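Ticket 1403 - Grille musicale de nuit : les mêmes morceaux en boucle
Statut : résolu (à surveiller)
Catégorie : automation / rotation
Ouvert par : Suqin Yan
Assigné à : Maximiliano Marín

Suqin Yan, 7 h 12
Bonjour. Troisième mail d'auditeur ce mois-ci pour nous demander si la nuit est animée par un juke-box en panne. J'ai écouté de minuit à cinq heures, par conscience professionnelle et parce que le voisin fait des travaux. J'ai eu quatre fois la même face B de Kuvmont, dont deux fois dans la même heure. J'aime beaucoup Kuvmont. Je les aimais davantage hier.

Maximiliano Marín, 9 h 40
Bien reçu. Tu peux me dire quelle version d'Irix tourne sur le poste d'antenne, et si quelqu'un a touché aux règles de séparation depuis juin ? Normalement un titre ne repasse pas avant neuf heures, un artiste pas avant trois.

Suqin Yan, 9 h 55
Version : celle qui affiche un message de bienvenue en anglais et un bouton « Aide » qui ne mène nulle part. Les règles, personne n'avoue.

Maximiliano Marín, 11 h 20
J'ai sorti le journal de diffusion. La catégorie « Nuit - découvertes » devrait contenir 1403 titres (oui, comme le numéro du ticket, je l'ai vérifié deux fois en pensant m'être trompé de colonne). Le planificateur n'en voit que 36. Avec 36 morceaux et cinq heures d'antenne, il épuise le stock, puis il assouplit les règles une par une jusqu'à ce que quelque chose passe. Il est très accommodant, Irix, à partir de trois heures du matin.
Étapes faites :
- réindexation de la bibliothèque : 36 titres
- redémarrage du service : 36 titres
- redémarrage du poste complet : 36 titres, plus une mise à jour de l'imprimante

Hongmei Tang, 11 h 48
Je me permets : avant l'été on a réimporté le fonds live, les sessions enregistrées au studio B. L'import passait par Grolero pour normaliser les niveaux. C'est peut-être sans rapport. Je le dis parce que les 36 rescapés sont tous des titres que j'avais entrés à la main.

Maximiliano Marín, 14 h 05
C'est tout à fait en rapport, merci. Grolero réécrit les étiquettes en sortie et remplit le champ « date de fin de droits » avec la date d'import quand il est vide. Pour Irix, tout le fonds est donc périmé depuis le printemps. Il ne le signale pas, il écarte les titres en silence, avec un tact que je lui envie.
Correctif : vider le champ par lot sur toute la catégorie. J'ai testé sur 126 titres, ils réapparaissent dans le planificateur. Je lance le reste après le journal de 18 h, pour ne pas gêner l'antenne.

Maximiliano Marín, 19 h 30
Lot passé. 1403 titres visibles. Grille de nuit régénérée, aucun doublon avant l'aube, Kuvmont programmé une seule fois, à 4 h 10, ce qui me paraît une réparation équitable. J'ai décoché « compléter les champs vides » dans le profil d'import de Grolero. L'option se trouve sous « Esthétique », ne cherchez pas plus loin pourquoi on était passés à côté.
Reste à faire : vérifier la catégorie « Jazz du dimanche », importée avec le même profil. 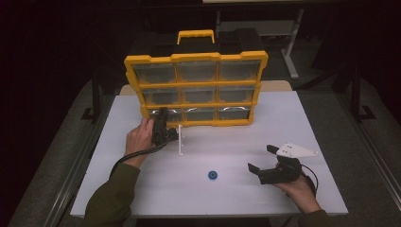

Kazimír Trnka, 20 h 02
Bonsoir, je confirme pour le jazz : même symptôme, en plus discret. Le trio de Cui revient toutes les deux heures et les auditeurs m'écrivent pour me féliciter de ma ligne éditoriale. J'hésite un peu à corriger.

Maximiliano Marín, 20 h 15
On corrige quand même. Lot lancé sur le jazz, il y en a pour environ 9 minutes.

Suqin Yan, 7 h 05
Nuit écoutée (les travaux continuent). Aucune répétition, deux sessions live que je n'avais pas entendues depuis un an, et un enchaînement assez brutal entre une berceuse et du punk, mais je crois que c'est un autre ticket.

Maximiliano Marín, 9 h 10
C'est un autre ticket. Je passe celui-ci en résolu, à rouvrir si la catégorie redescend sous son total après le prochain import.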